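Wallpaper is back, and the small shops can't keep it on the shelf

Plain white walls have had a long run. Too long, if you ask the counter staff at Dustent, the paint and paper shop on Brirkeo Road, where the sample books are now going out the door faster than they come back.

Rolls sold so far this year: 2,263. That's already past last year's total, with the busy stretch before Christmas still to come. Most of it not beige either. Big leaves, stripes, birds, and above all anything with a curl or a wave in it.

The shop puts it down to renters. Peel-and-stick paper has gotten a lot better, comes off without taking the plaster along, and a landlord who says no to paint will often say yes to that. Ask first though. In writing.

Price is the other thing. A roll of the basic Flollano range is $15, and a feature wall in a normal bedroom takes 4 of them if the ceiling isn't high. The hand-printed stuff is another story – one customer in September spent $500 on a powder room you can barely turn around in. No regrets, apparently.

Swirls are the pattern of the moment. Teal, grey and mauve is the mix people keep asking for, and they want it on every wall, not just the one behind the bed.

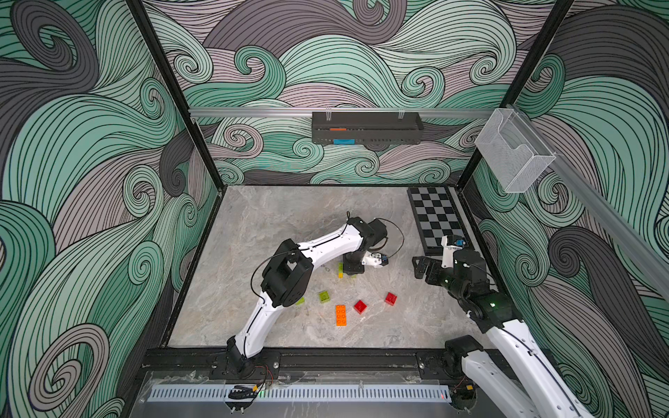
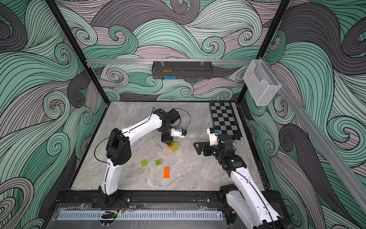 Wave pattern on three walls, teal and grey with mauve.

Before you buy

Check the batch number on every roll. Two batches of the same paper can be a shade apart and you won't see it untill the second strip is up and the light hits it. Dustent will swap unopened rolls, opened ones are yours.

Buy one extra. Large patterns waste more paper because each strip has to be shifted to line up with the last, and waves are among the worst for it. The repeat is printed on the label, usually in tiny type near the bottom.

Start in the least noticeable corner, behind the door if there is one. No room is square. The last strip will almost never match the first, so put the bad join where you'd have to go looking for it.

New paint needs a few weeks to cure before peel-and-stick goes on. Bathrooms are OK with a fan going, less so without. Kitchens, keep it well away from the stove.

Hanging nights

The shop is running free hanging nights through the end of November, starting at 7 p.m. in the back room. Bring a sharp knife and a level. Paste, paper and a wall to wreck are supplied. Spots are limited and you have to sign up at the counter, phone line has been out on and off.

Also new: the Ait Ali line, block-printed papers in smaller runs, in rust, olive and a very dark blue. Samples are in, full rolls are expected next month. Colours look quite diffrent under shop lights, so take a sample home and tape it up for a day or two before you order – cut rolls can't go back.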